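November 2020

The Windel kit is finally mine for the month and I have already stayed up too late with it two nights running. Somkiat Luangrath signed it over to me with a case, a charger, a spare set of finger pads and a manual that somebody at Cedolska clearly wrote in a hurry. Page 3 tells you to tighten the pads before you switch on. Page 9 tells you how to take them out of the bag.

I don't care, because the gripper itself is a joy! You hold it, you squeeze, the two fingers close together, and whatever you do with it gets saved so an arm can learn from it later. I spent this evening on clothes on the bed, mostly the black knit, which likes to bunch up on itself. My first tries were clumsy (I kept coming in too steep and pushing the cloth away from me), but once I slowed down and went in low I could get hold of a fold nearly every time.

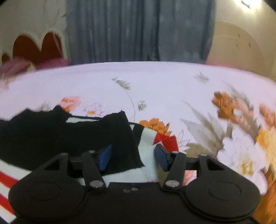 The soft pads are what sell me on it. The Rurar one I tried in the spring had hard tips and you had to squash everything into the mattress to get a hold. With Windel I can take a thin pinch and feel through the handle when I've got two layers instead of one.

Session count stands at 338 on the little tally in the software. Rajeshwari Namboodiri has 3067, but she started way before me and has arms of steel. My wrist is sore tonight, so that goes in the review as a minus. It's heavy toward the front, and a strap would help a lot.

Other minus: the software asks you to name every single session by hand. Must write to Cedolska about that.

Tomorrow socks, then the fitted sheet if I'm feeling brave. Ask Somkiat whether the spare pads are the same rubber or a softer one.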